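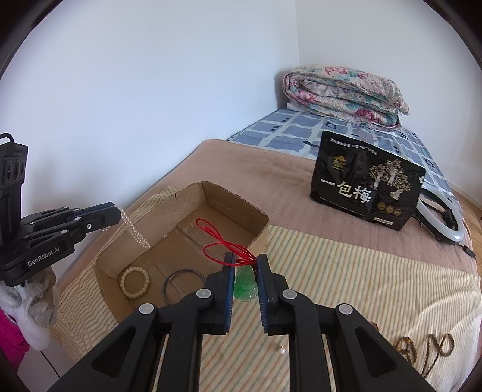

Preparatory Drawings and the Finished Panel: The Plumdale Harbor Series
Student project report, Art History Methods
Manon Turcotte
August 24, 2022

1. Subject of the project

This report looks at how the painter Murray Tremblay used preparatory work for the group of paintings known as the Plumdale Harbor series. The series consists of six oil paintings on panel. The sheets connected with it are kept at the Borkgate study collection, where I worked on them from March until the end of the summer term. My question was a narrow one: at what stage did Tremblay fix the position of the figures, and did that stage change over the course of the series?

I chose the series because the drawings have been catalogued but very little has been written about them. The only longer text is the handlist by Penner, which gives sizes, media and inscriptions and leaves out any discussion of order. I used Penner's numbering throughout.

2. Material

The Tremblay holdings at Borkgate come to 1,171 sheets. Most are unrelated to the harbor paintings. They include landscape notes, lettering for posters, and a long run of plant drawings. I first went through the handlist and marked 100 sheets as possible matches, on the basis of title or inscription. After looking at these in the reading room I kept the ones that could be tied to a specific panel by composition, and put the rest aside. Nineteen sheets relate to the last painting, Women Mending Nets, and most of this report is concerned with those.

Tremblay rarely dated his drawings. He did write on them, mostly color notes ("gray, warmer left") and arrows showing where a figure should move. Several sheets have drawings on both sides, and in those cases I treated each side as a separate study.

3. Method

I sorted the studies for each panel by how close they were to the final painting. This has an obvious weakness. An artist can try an idea, drop it, and come back to it, so a drawing that looks close to the end result may have been made early. To reduce this problem I also looked at the paper. Tremblay bought a gray laid paper from a supplier named Ivetti, and he seems to have gone through one pad before starting another. Sheets with the same torn edge and the same discoloration along the top were grouped together.

For each study I recorded the medium, the number of figures, the height of the horizon, and whether the sheet was squared for transfer. I made tracings of the main outlines from the reading room's reproductions and laid these over a print of the painting at the same scale.

4. Results

In the first two panels the figures are settled very early. The pencil studies already show them in their final places, and the later gouaches deal almost entirely with color. The harbor wall and boats are moved around behind them.

The third and fourth panels have too few surviving studies to say much. There are two pencil sheets for the third and one squared gouache for the fourth.

With Women Mending Nets the order is reversed. The wall, the slipway and the horizon are the same in every study from the first group of Ivetti sheets onward. The figures keep changing. In the earliest studies there are three women seated in a row. In the gouaches the row is broken up, and one woman stands with her back to the viewer. She is moved from the left side to the center and back again. The squared sheet shows her on the left, but the painting has her at the center, so the final decision was made after the transfer drawing. A ridge of older paint along the left side of the panel supports this.

The fifth panel falls between the two ways of working. Its background is fixed in the gouaches and its figures are moved once.

5. Problems

Two of the sheets were away for conservation and I saw them only in reproduction. I could not check the paper for these, and they are left out of the grouping in section 3. I also started by measuring horizon height from the bottom of the sheet, which did not work for sheets that had been trimmed. I redid these measurements using the top of the harbor wall as a base line.

Penner places the standing figure study with the fifth panel. I think it belongs to the last one, since the slipway is at the same angle, but the sheet has no inscription and I would not call the matter closed.

6. Further work

The plant drawings should be checked for harbor studies on their reverse sides. The handlist records only the front of those sheets. I turned over a small number and found one faint pencil outline of a seated woman, which I have reported to the reading room.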